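Skultora Sort-and-Stack Block Set with Two See-Through Bins

I started selling these because I wanted a block set I could leave out on a table without wincing. You get 70 small rectangular blocks in orange, teal and plain natural wood, plus two translucent bins, one orange and one teal. That's the whole set -- no cards, no batteries, no app.

I keep the bins at opposite corners when I set up, teal at the far right and orange at the near left, so there's a good stretch of table to spread the blocks over. Because you can see through the walls, you know at a glance how full each one is getting.
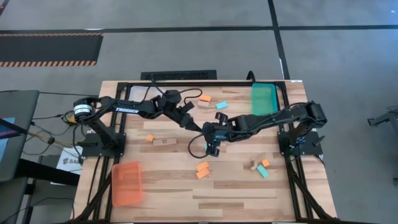 How people use it

Mostly for sorting! Tip everything out, then send the orange blocks to the orange bin and the teal ones to the teal bin. The natural ones are up to you (I leave mine on the table and build with them afterward). A round takes us 10 minutes if we're being slow and fussy, and then somebody always wants to dump it all out and go again.

They also make decent little walls and towers. The Plistton set we carry has bigger pieces and is better for serious building, but it takes up a lot more shelf space and it doesn't come with bins.

I like a light wood tabletop under them. The orange and teal really pop, though the natural blocks do blend in a bit, so check the table before you put the lid on your storage box. Ask me how many I've lost that way. 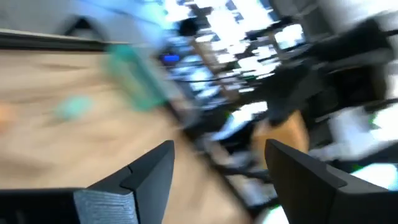 Teal and orange on a light tan tabletop.

Care and ordering

Wipe the blocks with a barely damp cloth and let them air out overnight. Please don't soak them. The bins can be washed by hand in the sink.

The set is $23. Spare blocks come in single-color bags, and I've sent out more than 200 of those since May, so order early if you need a lot of teal -- it always goes first.

Page updated 2021-10-20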